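How to watch a robot demo without being sold one

Nestora held its open day on 2022-10-25, and I went along with a notebook and low expectations. I've sat through plenty of these for small packing shops, and I've bought one machine I shouldn't have. These are the steps I use now, with what I got out of them this time.

Step 1. Get there before the talk

The slides at Nestora ran well past the half-hour they were given. Flalwood, the integrator, had the bench at the back, and you learn more there while people are still hunting for coffee. Stand close enough to see the table and ask what the task is, in one sentence. If you get a paragraph about the future of work, ask again.

I was told "bottle handling". That could mean nearly anything, so I pushed. Pick a bottle out of the rack, put it on the pad, put it back.

Step 2. Look at the setup before anything moves

Write down what is on the table and where it sits. You want this on paper so you can tell later whether things have been nudged back into place between runs. Note the colours and shapes too, as a robot that copes with a fat bottle may be hopeless with a skinny one. 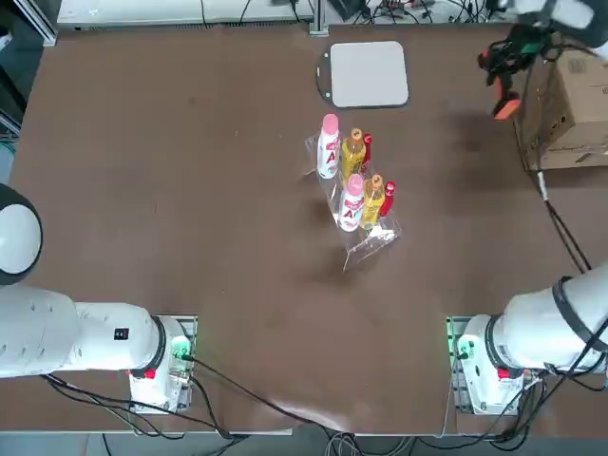

Filed under: Open days and demos

The bench had two white arms facing a clear stepped rack with six bottles in it, and a square grey pad further back. Both rows go white, yellow, red. That's tidy, and tidy is what I'd want to ask about. Your bottles don't turn up in matching rows. The red ones are much narrower than the others, so those are the picks to watch.

Step 3. Ask for the boring numbers

The handout claimed 1,491 picks. Fine, but out of how many tries? Over how many days, and did someone reset the rack each time? Wendelin Marti from Flalwood was decent enough to say he didn't have the failures with him. I wrote "no failure count" and underlined it.

Step 4. Change one thing

Ask politely to turn the rack a bit, or swap a red bottle with a white one. Change one thing only, or you won't know what caused the trouble. If they say no, write that down as well. Marti said yes to turning the rack and no to the swap, as the Floklow software would need a new setup file. I got more from that than from the whole talk.

Step 5. Time it yourself

Use your phone, and start when the arm starts, including any pauses. Pay attention to who is standing near the stop button and how often they reach for it. I timed a full pick and return at around 2 minutes. My nephew could do it faster with a sandwich in one hand.

Step 6. Write it up that night

Keep what you saw apart from what you were told. Nic Aodha, the other supplier there, promised me a video of the same job in January. Until it arrives, it goes in the second column.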